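**Where can I watch the full Selcombe interview, not the clips?**

I keep seeing pieces of the sit-down with the lead singer of Verwood, the one where she talks about the fake engagement story. The morning show ran maybe a minute of it, and the rest of what I find is people talking over the same minute. I missed the broadcast. Is the whole thing up anywhere, or do I have to pay for it? I'm in the US and don't have cable.

Posted by verwood_fan_oh

---

**tallgrass**

It aired on Selcombe at 9 p.m. as part of the regular hour. The full version is on their site, but it's split into 4 parts and you have to make a free account to get past the first one. No cable login needed. Go to the show's page, not the news page. The news page only has the teasers. 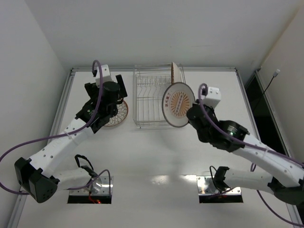 Part 3 is the one you want. That's where she says the ring photos were set up by the publicity firm, Harahap, and that she found out when her mother called. The host and the singer are both Harahap clients, which the show mentions once at the very end — easy to miss. Parts 1 and 2 are mostly about the tour.

The videos usually come down after a month or so, so I wouldn't wait until March.

---

**couchfort**

just look on youtube someone always puts it up

---

**dial_up_dana**

The uploads I found were all cut short or had the sound changed, so I'd skip those.

If you don't want to make an account, Dolico has the audio as a podcast episode. It runs longer than the TV version and has 5 extra minutes on the ex-boyfriend's statement, which TV left out. It's free with ads. Search the show name plus "Verwood," because the episode title doesn't use her name.

There is also a written transcript under the podcast. It has some typos, and it stops before the viewer questions, but it's fine if all you want is the engagement part.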